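Crisp folds for paper planes

Work on a hard table, never on carpet or a bedspread. Line up the corners first, then press the crease from the middle outward. A ruler edge or the back of a spoon makes it sharper — a thumbnail will do.

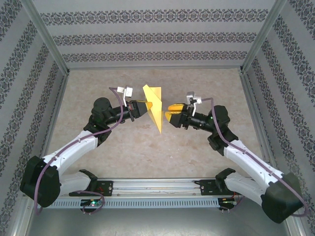
Wings should match before the first throw. Open them out, look from behind, and refold any side that sits lower. Colored paper makes this easier to judge; on a yellow plane the big wing panel and the darker one behind it are simple to tell apart. Store finished planes flat in a folder.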